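Long division and the order of things

Every January the same letters turn up in the Paterson paper, and every January they say that children no longer learn to do arithmetic on paper. The replies say that children no longer need to. Both sets of letters treat the written algorithm as a single object to be kept or thrown out. I taught primary and lower secondary mathematics for 20 years and I think the argument is badly framed.

Take long division, the usual exhibit. As taught in most classrooms up to the end of the last century, it was a procedure of four steps repeated until the digits ran out: divide, multiply, subtract, bring down. A pupil could execute it correctly with no idea that the 7 in 7,350 stood for seven thousand. The critics of rote teaching were right about this. I marked enough quotients that were wrong by a factor of 100, written out in tidy columns, to have no nostalgia on the subject.

The remedy adopted at most schools I know was to delay the algorithm and teach several informal methods first: chunking, partial quotients, the area model, the number line. Each is mathematically sound. Taught together over a single term, they compete for the same working memory, and the pupil who is already unsure of the multiplication facts is now asked to select a method before starting. Selection is an advanced skill. It depends on having at least one method that can be carried out without attention.

I put this to Eilidh Laing when we shared a Year 5 programme at Volby. She disagreed, and her disagreement was a good one. Her view was that the standard algorithm crowds out everything taught after it. Once pupils have a recipe, they stop estimating. We ran the unit both ways in consecutive years. Her sequence produced better estimates and mine produced better quotients, and neither of us could claim the comparison was controlled. The classes were different, the rooms were different, and in my year the unit was interrupted by swimming.

What I took from it was narrower than either position. Estimation has to be taught before the algorithm and then required alongside it, on the same line of the page, for as long as the algorithm is in use. If 7,350 is to be divided by 24, the pupil writes "near 300" first. The answer 36 then looks wrong to the person who wrote it. This costs a few seconds per question and means setting fewer questions. I consider that a fair price.

The objection from usefulness is a separate matter and gets more respect than it deserves. Calum Pringle, who chairs our parent association, stated it at the last curriculum evening: machines do the calculating, so school should teach what machines cannot do. The difficulty is that the list of what machines cannot do is revised constantly, and a curriculum is not. A child starting kindergarten now will finish Year 12 under a syllabus drafted, in large part, before anyone could have known what was on the list.
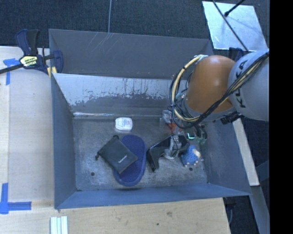
A KUKA robot arm working over a metal bin.

There is also a confusion between the value of an output and the value of being able to produce it. No employer has wanted hand-computed quotients for decades. The case for teaching division rests on what comes after it. Polynomial division in senior algebra has the same structure as the numerical version, and students who never met the first find the second arbitrary. The same applies to recurring decimals. A pupil who divides 1 by 7 on paper sees the remainders come back in the same order and can explain why the digits must repeat. A calculator shows ten digits and stops.

Ruaridh Morrison, who teaches the senior classes, has to reteach division in the first fortnight of the polynomial unit. He describes it as two lessons for those who once had it and six for those who did not. I would weigh that more heavily than most of what is said on curriculum evenings.

A word on software. Our school has used Elell for practice since the old workbooks were retired. It marks instantly, which is its merit, and it marks only the final answer, which is its defect. A pupil who makes one subtraction slip in a five-line working receives the same red cross as one who guessed. Over a term, the first pupil learns that care is not rewarded. Teachers can compensate by collecting the rough paper, and the good ones do, but the marking time saved is then spent again - a point left out of the business case.

My proposals are modest. Teach place value until it is secure, and do not move on because the planner says so. Teach one informal method, preferably partial quotients, as it converts directly into the standard layout. Teach the standard layout. Require an estimate each time. Leave the other methods for pupils who already have one, and present them as alternatives worth comparing. Assess some working by hand every term, on paper, with marks allotted to the lines.

None of this requires new money. It does require about half a page of the scope and sequence document to be rewritten, and the draft is open for staff comment until Tue 13 March. I have sent mine in. Ishbel Lennox, who is collating the responses, tells me that division has so far attracted fewer comments than the colour coding.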